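Shapes from a Ring: How a Cutter Works on Modeling Dough

9th March
Prepared by the Grilura Learning Department

Modeling dough is soft enough to change shape when it is pressed and firm enough to keep that shape when the hand is taken away. Materials that behave in this way are called plastic materials. The word is older than the plastic used in bottles and toys, and it means that something can be molded. Clay is plastic in this sense. So is bread dough, although bread dough tends to spring back a little.

A cutter is a tool with a thin wall and an open middle. When the wall is pushed into a flat piece of dough, it divides the dough into two parts. The part within the wall becomes the shape, and the part outside is left over and may be rolled again. Before any cutting begins, the things that will be used should be set out on the table where they can be reached.
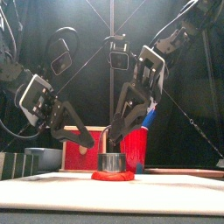
One young reader has written to ask whether a cup can do the same job as a cutter, as there is no cutter in the house and there are plenty of cups.

A cup can be used, and many families do so. A cup has a round rim, and the rim will press a circle into the dough. There are two differences to keep in mind. The rim of a cup is often thicker than the wall of a cutter, so it squashes the dough before it divides it, and the edge of the circle may come out rounded. A cup is also closed at one end. When it is turned upside down and pushed into the dough, air is held inside. The dough may then stick within the cup, and a gentle twist is needed to free it.

Why does a thin edge cut better?

Pressing is a kind of force, and a force can be spread out or gathered together. A flat hand laid on the dough spreads the force over the whole palm, and the dough becomes a little flatter. A thin edge gathers the same force into a narrow line. The dough along that line is pushed aside, and the edge travels down until it meets the table. Scientists call the amount of force on each small area "pressure." A thin edge gives high pressure with little effort.

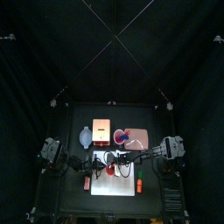
The outline of a tool decides the outline of the shape. A round rim makes a circle, and a square rim makes a square. Children can practice predicting shapes by looking at ordinary things from directly above. The light blue bowl at the end of the back row, for example, is an oval, and the pink tray is a rectangle with rounded corners. If the edges of such things were pressed into dough, their outlines would be left behind in the same way. Ask an adult before pressing kitchen things into modeling dough, and wash them well before they are used for food again.

The Learning Department keeps a teaching collection of 581 cutters, gathered in the town of Dornitov and the villages nearby. The plainest are simple rings. Others are stars, leaves, animals and letters. Last September, 2,416 visitors came to the Vrettos Gallery to see them, and the ring cutters were the ones most often requested at the making tables.

Preparing the table

A smooth, hard tabletop is best. A cloth will wrinkle under the dough, and the wrinkles will be printed on the underside of every shape. Sleeves should be rolled up.

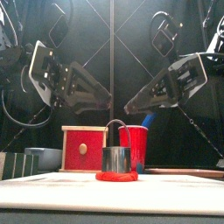

A white tabletop against a black backdrop.

Take a piece of dough and roll it into a ball. Press the ball with the palm until it becomes a flat disc, wider than the cutter on every side. If the disc is too small, part of the ring will miss the dough and the circle will have a gap. If the disc is too thin, the shape will tear when it is lifted. The thickness of a child's finger is suitable for most cutters.

Place the cutter on the disc with the thin edge facing down. Some cutters have an arched handle over the top, and the fingers should hold the handle and keep away from the cutting edge. Push straight down until the table can be felt beneath the dough.

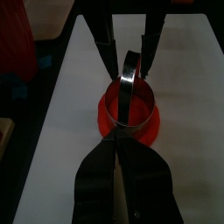 Keep the cutter in place and move it a very small distance from side to side. This separates the shape from the dough around it. Peel the outer dough away first, and then lift the cutter. If the shape stays inside the ring, press it out softly with one fingertip. Leftover dough should be gathered into a ball and returned to its container with the lid closed, or it will dry and crack.

Grilura Learning Department, Isik Building, Dornitov | Contact us | Copyright Grilura. All rights reserved. | Back to top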